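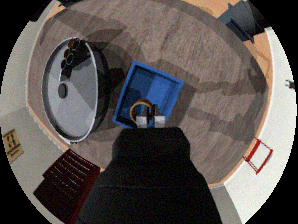

Is Isamu Tanabe wrestling in Sarnthorpe in November?

He's on the poster and the promotion says he has agreed to come, but nothing has been signed that we've been shown.

Ulside Wrestling put out its autumn line-up on 2022-08-01, and the name in the biggest letters belongs to a man who hasn't worked a match in this country before. Tanabe is down to face Dustov for the Ulside heavyweight title at the Sarnthorpe Corn Hall, over 2 falls, with the champion's belt at stake and no time limit. If it goes ahead it'll be the best main event the company has ever put on. Regular readers will remember that we said the same thing last spring, before that main event turned into a tag match with a local lad in a mask.

The press release calls it a "historic partnership" with Wada, Tanabe's home promotion in Japan. What the partnership involves is left rather vague. Wada's own website has a full list of overseas dates for its wrestlers, and when we looked there was no mention of Sarnthorpe, Ulside or Dustov. Fumiko Iwasaki, who handles foreign bookings for Wada, answered our email with two lines. "We have had good talks with Ulside. Dates will be announced by us when they are final."

Make of that what you like. It reads to me like a polite way of saying the poster went up early.

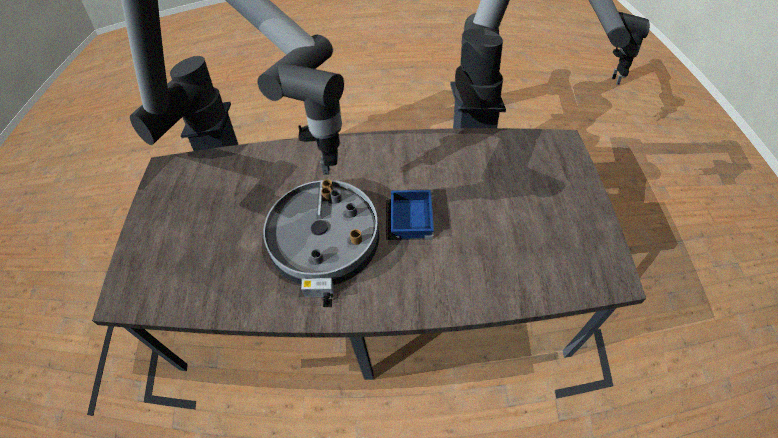 Ulside sees it differently. A spokesman told us the match was "as done as these things ever are" and that flights would be booked once the first batch of tickets had gone. So the fans are being asked to pay for a ticket to pay for the flight to bring over the man they bought the ticket to see. Plenty of small promotions work this way and most get away with it, but it would be nice if the poster said so somewhere.

Then there's the crowd. The release promises the "biggest gate in Ulside history" and talks of up to 1,000 people in the building. The Corn Hall's seated licence with a ring in the middle is 612. Asked about the gap, the spokesman said standing room was being looked into. The hall said it had not had a request for standing room from anyone. Ulside's last show there sold 122 tickets in advance, plus whatever walked in on the night, and that card had Dustov on top as well.

Dustov himself has been carrying on as if it's all settled. He cut a promo after his last defence in which he called Tanabe a "tourist" and said he'd send him home with his boots in a carrier bag. It was a decent promo. He's been a better champion than anyone expected, even if he's been fed the same three challengers in rotation, and he deserves an opponent who'll stretch him. Tanabe would certainly do that. His match in the Wada summer league against a man twice his weight was one of the best things I've watched all year, and he did most of it on one good knee.

That knee is another matter the release skips over. He has been kept to six-man tags at home ever since, and Wada hasn't said when he'll be back in singles. 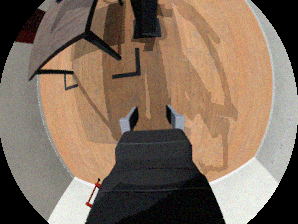 Tickets and refunds

Ringside seats went on sale with the announcement and general seating follows later this month. The small print on the booking page says "card subject to change" and that refunds are only given if the whole show is called off, so a missing Tanabe wouldn't count. Ulside said it would "look after people" if he couldn't make it, but wouldn't say how. Anyone going mainly for the title match may want to wait until Wada lists the date.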